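Company > About us > Karkine

About Karkine

Last updated: May

Karkine supplies two-arm handling cells for light sorting and clearing work. The company was set up in Gondadton by Vidar Holmgren and Linnea Hedlund, and now employs 16 people in design, assembly and customer support. Our main product is the Brekex, a cell for picking up items that have no fixed shape, such as crumpled paper, soft wrapping and packing waste.

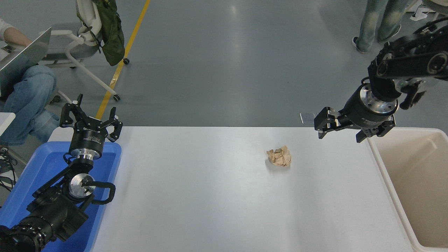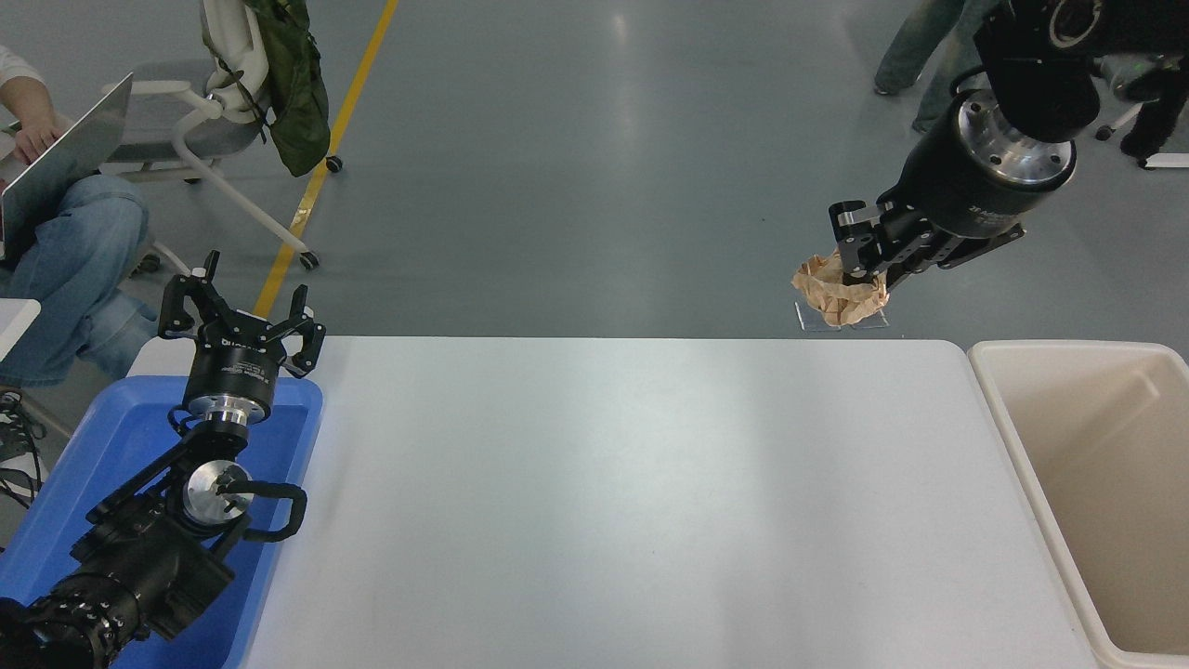 Brekex work with crumpled paper: table, two arms, tray and bin.

The Brekex is sold as a complete kit. It consists of two arms with two-finger grippers, a controller, a head camera and the Tangen software package. The customer provides a level floor, a mains supply and a table. We do not make tables and have no preferred supplier, but the top should be matt and of one colour. A glossy top can be used after a longer set-up of the camera exposure.

Tangen runs on the controller and needs no outside network connection. It takes the view from the head camera, selects a grip point and assigns the item to the left or right arm. If a grip fails, the arm returns to its waiting position and a new grip point is worked out. After 6 failed attempts on the same item the cell stops and shows a message to the operator. This limit can be lowered in the settings. It cannot be raised.

Soft and crumpled items are harder to handle than boxes or bottles. Their outline changes when they are touched, and a grip point that was sound before contact may be poor after it. We therefore set closing speed and closing force separately for each type of item. The current release of Tangen includes 75 item profiles. Customers can add their own, or send us samples and have the profiles prepared in Gondadton.

What we offer

Purchase: the full kit, installation and two days of operator training.
Hire: the same kit for a minimum of three months, with servicing included.
Trial: we run your items on our own cell and send a written report. The report lists every attempt, including failed ones. The longest trial so far covered 2618 picks.

The Brekex is not suitable for food, liquids or sharp waste. It must not be used as a lifting aid.

Linnea Hedlund is responsible for hardware and servicing. Vidar Holmgren is responsible for Tangen and for customer trials. Trial requests should state the item type, the lightest and heaviest item, and the size of the bin or tray to be used.

Related pages
Brekex: technical data
Tangen release notes
Preparing samples for a trial
Hire terms
Working at Karkine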